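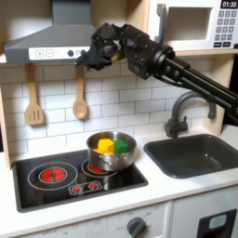 Search this notebook Enter keywords Go

2024-11-09

Play kitchen, day 2. Moved it to the long wall by the Dondorier cabinet, where it looks better and is harder to walk into. My shin had opinions about the old spot.

Went over the fittings with Nives Russo. The microwave display says 01:30 and, I suspect, will go on saying so until one of us retires. Nives wants a sticker with a different time. I pointed out that 01:30 is a perfectly good setting for soup. Left open.

Hood: plus button, minus button, dark knob, two little round gray ones. We have no agreed names for the gray ones. I've been writing "left gray" and "right gray" since June. She has been writing "light" and "fan." Please pick one, and please don't pick a third.

Utensils stay on the tiles, slotted spatula on the left, spoon on the right. I know the spoon looks nicer on the left. Put it back.

Tightened 3 screws on the back panel, 20 minutes, most of it spent finding the short screwdriver (Grevby drawer, under the felt). Shelf under the microwave still wants checking with a level. Ours is at Rathore, on loan, 30 days and counting.

To do: wipe the grout lines, ask Drallitz for spare hooks, get the level back.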